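A kitchen-table chat with the founder of Zallham

It's a sleepy New Year's morning when I ring the woman behind Zallham, the little online shop that sells nothing but tea, and she's already on her second pot. "You've caught me in my slippers," she says, laughing, "but then so does everybody, that's the joy of working from home!"

She started the shop after years of buying for Tresine, a homewares chain, where she says she learnt what people pick up and what they put straight back. These days she stocks 59 teas, most from small growers, plus a line of sweets from Tatlı that she only meant to carry over December. "People kept emailing to ask for them," she says. "So they stayed, and I've had to buy another set of shelves."

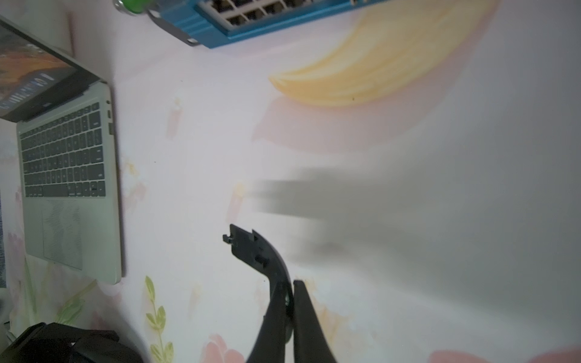
Shipping is the thing she gets asked about most, and she has plenty to say on it (I put the kettle on myself halfway through). Orders go out in flat Ketex mailers that fit through a letterbox, and she spent weeks fussing over the size. Everything else happens on an ordinary silver laptop with black keys, the sort you'd see in any café. "I used to think a proper shop needed a proper office," she tells me. "I priced one once. It was $2190 a month, and I went home and cleared the table."

Her favourite customers are the ones who write back. One was so taken with a smoky black tea that she ordered it for her whole book club, and the club now places its own order every season. "I had 174 parcels to get out the week before Christmas, and theirs was the one I wrapped first," she says. "You're not meant to have favourites, but I do."

As for the new year, she's hoping to add a few herbal blends and take a whole week off, if her regulars will let her.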